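[Prikix-list] Re: Gripper fingers for soft stuff, and where the wrist camera goes
From: Hülya Şimşekoğlu
Date: Nov 24, 2020

Hi everybody,

Sorry for the slow reply, the shop has been a zoo and I only get bench time after the kids are in bed. Thank you for such a careful answer last time, I printed it out and stuck it over the vise!

Hjaltadóttir wrote:
> I would try the ribbed fingers before you buy anything. The stiff
> ones are lovely for blocks and useless on cloth, they pinch one fold
> and the rest slides out. With the open ribs the finger gives a little
> and wraps itself around the bundle. Also, where did you end up putting
> the camera? Mine sits so high on the wrist that I lose the fingertips
> the moment there is anything big in the grip.
>
> And what are you using for a test load? Socks don't count.

So, I did print the ribbed ones (black, from the end of a spool that had been sitting open since summer, so there was some stringing to clean out of the little triangles with a hobby knife). They took 4 hours for the pair at the slow setting, and I'd go slow again, because the first set I rushed split right along a rib. They bolt onto the same blocks as the old fingers, so nothing on Zera's wrist had to change, which made me very happy.

For the closing force I started at 600 on the servo scale and crept up. On my setup 837 is as high as I'm willing to go, past that the left finger starts to twist at its base and I get nervous. Your numbers will be different if you have the bigger servo. I also turned the wrist a full 90 degrees from where the Drillorwood plans put it, mostly so the cable comes out toward the elbow and quits snagging on everything.

The camera is down low now, close in behind the fingers. I like it a lot for lining up, but with a big bundle of knit in the grip the cloth fills most of the view and goes blurry where it's nearest the lens. You still get both fingers along the bottom, though, so I can tell where they are on the cloth. I've put a still at the end so you can judge for yourselves. If anyone has tried a wider lens I would love to hear how bad the bending at the edges is, and whether it bothered your software or only bothered you.

And no, not socks! I'm working with a gray-blue knit and a pink print, side by side, and I want to get to where it will take one and leave the other alone. Color is the easy part. Knowing how deep to reach before closing is what keeps me up, and I'm still setting that by hand, one try at a time, with a pencil and a notebook like my grandmother doing her accounts.

Happy to send the finger files to anybody who wants them, just write me off list. I'll try to have the cable clip drawn up properly by December too, the one on there now is a twist tie and some hope.

Warmly,
Hülya

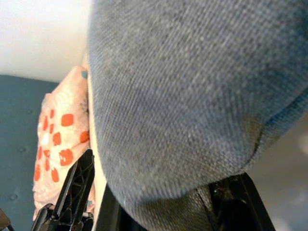 Wrist camera, ribbed fingers on the gray-blue knit, pink print to the left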